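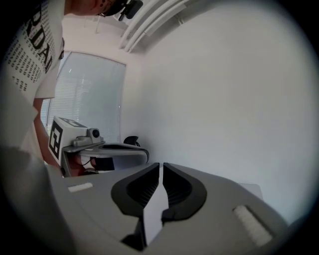 Ticket 84: Scheduled exports arrive empty

Print this page | E-mail this page

Product: Duseo reporting
Site: Botura branch
Status: Closed
Priority: Normal

Problem
The overnight stock export is sent on time, but the attached file has a header row and no data. Running the same export by hand gives the full list. First reported in June, after the branch moved to the new file server.

Log

7:40 a.m. Checked the mail queue. Message went out with no errors. Attachment is 1 KB.

8:05 a.m. Ran the export by hand under the branch manager login. 75 rows, all columns filled.

8:20 a.m. Ran it again under the scheduler account. Header only. Same result twice.

8:50 a.m. Compared the two accounts. The scheduler account has no default warehouse set. The filter on the report uses the default warehouse, so it matches nothing.

9:15 a.m. Set the default warehouse to 41 (Botura main). Manual run under the scheduler account now gives 75 rows.

9:30 a.m. Abou Zeid branch has the same blank field on its scheduler account. Set to 18.

Next morning, 6:10 a.m. Both exports arrived with data. Row counts match the stock screen.

Fix
Open Accounts, select the scheduler account, fill in Default warehouse, save. No restart needed.

Open item
The report should give a warning when the filter is blank. Passed to Duseo as a change request.

We use cookies to remember your settings. Accept | Manage cookies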